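News > Business > Food and Grocery

March
By Wenjie Duan

Grocery chain Kobori will stop selling its own-brand pantry goods in oversized packs and will print the price per ounce in larger type on every shelf label, the company told customers in a notice posted at its stores this month.

The change covers pasta, rice, crackers, dried fruit, breakfast cereal and baking mixes. Kobori said the amount of food in each pack will stay the same and that prices will not go up when the smaller packs arrive. The first of them are expected on shelves in Clanitz, where the chain has its head office, before the end of spring.

Shoppers in the city have complained for more than a year that packs seemed to be getting emptier. A petition left at the customer service desk of the Bilent Avenue store drew 700 signatures over the winter. It asked the company to do two things: cut the empty space inside its packs and make it easier to compare one size with another.

"I buy the same crackers every week and I know what the box weighs," said Loretta Haines, who started the petition with a neighbor. "The box stayed as tall as ever and the bag inside got shorter. I only found out when I started reading the small print."

Kobori did reduce the weight of several products two years ago, when the cost of wheat and vegetable oil rose. The cracker box Haines mentioned went from 14 ounces to 12. The company kept the old box size at the time, and a spokeswoman said it had been too slow to change it.

"We had a large stock of printed cartons and we used them up, and then we ordered more of the same," said Denise Farrow, who handles customer relations for the chain. "That second order was a mistake. People felt misled, and we understand why."

Under the new rules, empty space will be limited to 20 percent of the inside of a pack. Farrow said some room is needed for products that settle on the way to the store or that break easily. Potato chips and other puffed snacks are left out for now. The company is still talking with its suppliers about those.

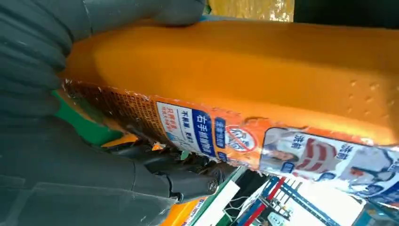
The cartons and bags will be made by Skiltia, a packaging firm that already supplies the chain's frozen line. Skiltia said the smaller formats will use less cardboard and film, though it did not give a figure. It has also dropped the clear plastic windows from the rice and pasta boxes, which made them hard to recycle in Clanitz. The city's sorting plant takes plain cardboard but sends boxes with film attached to the landfill.

Not everyone likes that part of the plan. At the Bilent Avenue store, several customers said they used the window to check for broken pasta or to see how long the noodles were. Farrow said a drawing of the product at its real size will be printed on the side of the box instead.

The shelf labels will change first. At present the price per ounce is printed in the lower corner of the label, in type so small that many older customers said they could not read it without bending down. On the new labels it will sit next to the total price and be the same height. Products of the same kind will also be compared in the same unit. Until now some rice has been priced per ounce and some per pound, even on the same shelf.

Store managers were given samples of the new labels at a meeting last month. One of them, Paul Renner, said his staff will need several nights to replace the labels in the dry goods aisles alone. The work will be done after closing, at 10 p.m., and the store will open at its usual time.

State law already requires grocery stores of Kobori's size to show a unit price, but it says little about where the figure should go or how large it should be. A bill that would set a minimum type size was introduced last year and has not yet come to a vote. Haines said she plans to attend the next hearing.

She also wants the chain to put a notice on the shelf whenever the weight of a product goes down. Kobori has not agreed to that. Farrow said the company is looking at the idea but worries that customers would be confused if only its own brand carried the notice, while national brands next to it did not.

"They could ask the other brands to do it too," Haines said. "They decide what goes on their shelves."

Other grocery stores in the city have not announced similar plans. The manager of an independent market near the Clanitz bus station said he had no control over the size of the packs he receives but would look at his labels. He prints them himself – on an office printer in the back – and said making the numbers bigger would cost him nothing but paper.

Packs in the old sizes will be sold until they run out. Kobori said they will not be marked down, as the contents are the same. Customers who buy one and find it underweight can return it to any store for a refund, with or without a receipt. The weight printed on the front of the pack is the one that counts.

Contact the newsroom | Copyright, all rights reserved | Back to top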